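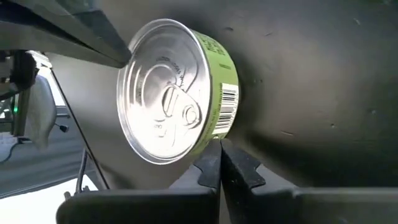 Lyimo low round tin with ring-pull lid

Item group: Food tins and closures
Supplier: Grustura Packing Supply, Oltton
Sold in: full cartons only
Page checked: Aug 19, 2026

The Lyimo is a short, round metal tin for fish, pâté, beans in sauce and similar small portions. The lid opens with a ring and needs no tin opener. We supply the body and the lid separately, and you close them on your own seaming machine. If you have no such machine, please look at the section "Closing service" lower on this page.

The lid has pressed rings around the centre, which let the metal move a little when the tin is heated and cooled. The rim is thick and rolled. The finger hole of the ring is oval, and most adults can get a finger into it without using a spoon. Customers with weak hands have told us that the first pull is the difficult part, and we agree with them. For these users we can send a sample of the softer lid before you order.

Lids can be ordered in two finishes:

Silver — the normal finish, kept in stock all year.
Gold — a light gold tint, made to order, delivery in 21 working days.

Many packers use the colour of the lid to separate one recipe from another before the labels are on. This works well, but the gold is quite pale, and in weak light it can be taken for silver. Please put the tins under a good lamp when you sort them.

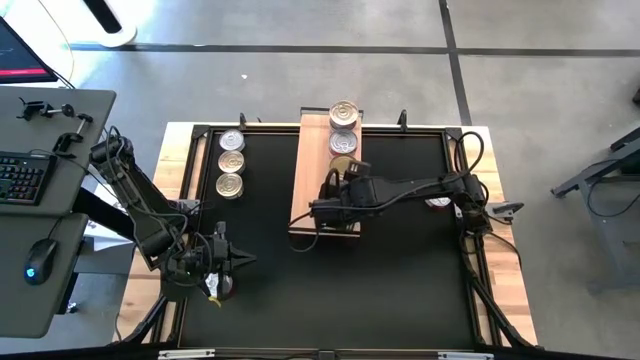 LABELS AND MARKING

The wall of the tin is low, so a paper label has not much height. Keep the product name short and leave a clear area for the barcode. If your barcode is on a separate white sticker, put it on flat and press it from the middle to the ends, otherwise the curve lifts the corners and the till will not read it. Embossing on the lid is possible from 1000 lids. The text follows the curve of the rim, and we ask for capital letters only.

Plain tins without a label are also accepted by some shops, who mark the shelf instead.

Carton contents and price steps

Bodies, plain: full carton
Lids, silver: bag of 1000
Lids, gold: bag of 1000, minimum order 2 bags
Paper labels: by quotation

Prices are given by e-mail because the cost of metal changes often. A quotation is valid until the end of the month in which it was sent.

GOES TOGETHER WITH

For tasting tables and small gift sets we also keep clear plastic cups and the Bonon amber glass jar. The jar is for dry goods and it is not suitable for sterilising.
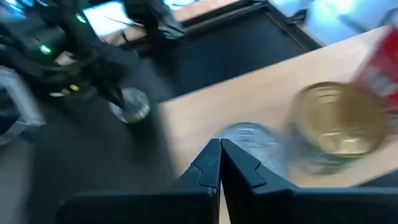 Clear plastic cup and amber glass jar on a wooden table top

CLOSING SERVICE

Small producers can bring filled tins to our workshop in Oltton, where we close them the same day. Bring the food cold and covered. Jeptoo Muriithi receives the tins at the bench and writes down your batch number. She will open one tin from each batch to look at the seam — this tin is not returned, so please count one extra for every recipe.
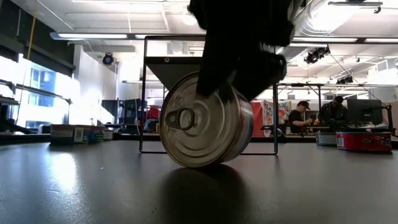
The opened tin is cut through at the rim and measured, and the result goes on a paper that you receive with your batch. In November the bench is full most days, so for this month please write to us early.

Storage: keep bodies and lids in a dry room, in the closed carton, away from salt. Do not use a tin with a dent at the rim. A small scratch on the wall does no harm.

Returns: unopened cartons only, with the delivery note.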